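Home Local Council Sports Letters Classifieds

Play kitchen back on the table at Gistley Street, ketchup included

CLAMAVTHORPE, November 21, 2023. The play kitchen at the Gistley Street Toy Library is open for business again, two months after it went into boxes so the floor could be redone. Families who have spent the fall pretending to cook with real pans, and hearing about it from the neighbors downstairs, may now return to the proper equipment.

The set was laid out on a white table this week for a check before it goes back on loan. It was supposed to take a morning. The library says it took longer, mostly on account of the green things.

There are a lot of green things. The kitchen was put together over several years from donations, clearance bins and one large order from Boutros Housewares in Starkden, which was selling off a pale green line that the rest of the county had apparently decided against. The result is a kitchen in which almost anything you can drain, pour or mix with is the color of a hospital corridor. Parents like it. Children have never been asked, and mostly reach for the ketchup.
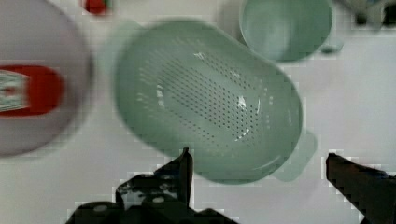
Colanders turn out to be a sore point. According to the library's loan sheets they are the most borrowed item in the kitchen and also the most likely to come back late, and the reasons written in the "comments" column include "used as helmet," "used as helmet (dog)" and "thought it was ours." The last of these is at least plausible. Boutros sold the same line to half of Clamavthorpe, and the library has twice been handed a colander that had clearly seen real spaghetti.

New labels will go on the underside of each piece before the end of the month. The old labels were paper and did not survive the dishwasher at somebody's house, which the library would like to remind members is covered on page one of the rules, in bold.

The food has been sorted as well. Strawberries are back in circulation, along with the banana, which comes with its peel open and has therefore been "about to be eaten" since it was donated. An orange slice has been kept as well. A wedge of cheese and something that may once have been a bread roll were retired without ceremony.

The ketchup was the subject of a longer discussion. It takes up nearly the whole of a dinner plate when laid down, and one school of thought held that a kitchen with this little food in it did not need so much sauce. The other school pointed to the loan sheets, where ketchup is requested by name more often than any fruit. Ketchup stayed.
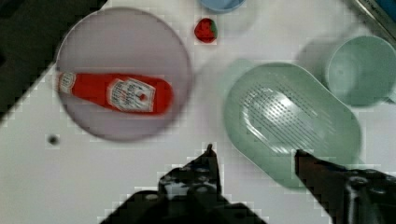
Clamavthorpe Ledger, Vol. 27, p. 3

Members will notice a change in how the kitchen goes out. Until September it was lent as one large crate, which weighed more than most of its borrowers and came home with a different number of cups every time. From now on it goes out in three bags, under the headings Cooking, Serving and Eating. Anyone who has watched a four-year-old serve soup in a colander will see where the difficulty lies, and the library has already ruled that the colander is Cooking, whatever is done with it later.

The mug was harder. It was placed in Serving, moved to Eating after an objection that one does not eat a mug, and then moved back to Serving after a second objection that one does not eat a plate either. Bowls are in Serving. Fruit is in Eating. The ketchup bottle, alone among the contents, is listed under two headings and will travel with whichever bag leaves first.

The relaying of the floor came in at 403 dollars over the estimate, a sum the library describes as "about one very nice toy stove," and which is why there is no very nice toy stove. Plans for one have been put off until spring. A bake sale is being discussed, to be held with real food.

In the meantime the tabletop sessions at Gistley Street carry on with what there is. The toaster oven, with its two knobs and glass door, stands at one end of the table and is not for loan to anyone, however politely they ask. Its rules have been typed up on a separate sheet, and the sheet is short.

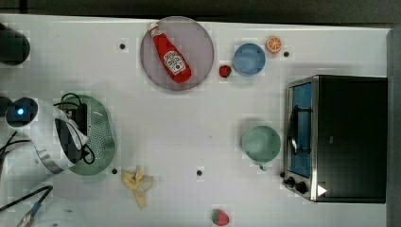 5 min read

Setting the table has become something of an event in its own right. At a trial session for members earlier this month, children were invited to put the kitchen out however they liked, and the library kept notes. Plates went down first in nearly every case. Fruit was then placed beside the plates and hardly ever on them. Asked why, one guest explained that the strawberry was waiting. No further detail was offered and none was sought.

Bowls stayed empty for most of the morning, then were all filled at once with orange slices borrowed from the shop corner, then were emptied again because the shop wanted its oranges back. A short trade dispute followed. It was settled with a cookie, which was real, and which the library would prefer not to become a precedent.

Adults did less well. Given the same table and a few minutes, a group of parents lined everything up by color, admired it, and stopped playing.

Membership at Gistley Street now stands at 530 households, up some 70 on last year. A good part of that growth is from the Starkden side of the river, where the only other toy library closed over the summer and left behind a long waiting list for a wooden train. Starkden members have settled in well, apart from a continuing disagreement about whether play food should be stored in a basket or a drawer. Clamavthorpe is a drawer town and expects to remain one.
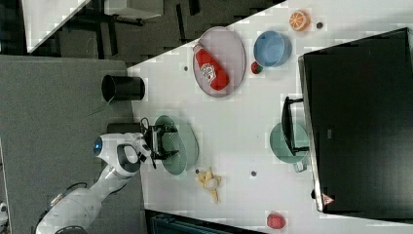 Bags can be reserved at the desk or by phone, one per household, for two weeks. Late fees are unchanged and can be paid in cash or in felt vegetables, provided the vegetables are clean and recognizable. The library is looking for peas in particular. It is not looking for more ketchup.

Anyone who still has a piece of the old crate at home is asked to bring it in before the labels go on. There will be no questions. A box has been left inside the front door for those who would like to drop something off without making eye contact, and at the time of writing it held a spoon and half a pretend egg.

Comments (4)

mill_lane_mum: We have had one of those green colanders in the bath since Easter. I will be using the box.

starkden_steve: Basket. You can see what's in a basket. This is not complicated.

tworedsocks: Is the toaster oven ever going to be for loan? Asking for a five year old who has asked me every day since the session.

retired_on_gistley: 403 dollars over and it still squeaks by the coat hooks.

Contact the newsroom | © 2023 Clamavthorpe Ledger | Back to top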